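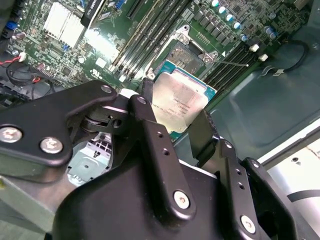

Figure 7.1 A processor held beside an open socket on a server motherboard.

7 Ticketing and Admission at Live Music Events

7.1 Introduction

Chapter 6 dealt with the booking of performers and the terms on which a venue is hired. The present chapter turns to the sale of tickets and the admission of the audience. Both depend on a single figure, the licensed capacity, which is fixed before any ticket is offered.

Licensed capacity includes everyone on the premises: audience, staff, crew and performers. The number of tickets that may be sold is therefore always lower. At the Mostbridge Assembly Rooms, used as a case study throughout, the licence allows 626 persons in the main hall. The open-air site at Ullum is licensed for 3,490.

7.2 Allocations

Tickets are divided into allocations before the sale opens. The usual headings are general sale, advance sale to members, artist guest list and holds. A hold is a block of places kept back for technical reasons, such as the position of the mixing desk — it may be released once the stage plan is agreed. At Mostbridge up to 12 places are held in this way, and any release takes place two days before the performance.

7.3 Terms used in this chapter

Face value: the price printed on the ticket, excluding booking fees.
Drop count: the number of persons admitted, as recorded at the doors.
No-show rate: the share of tickets issued but not presented.

Section 7.4 sets out the methods of estimating the no-show rate. Readers already familiar with settlement sheets may proceed to section 7.6.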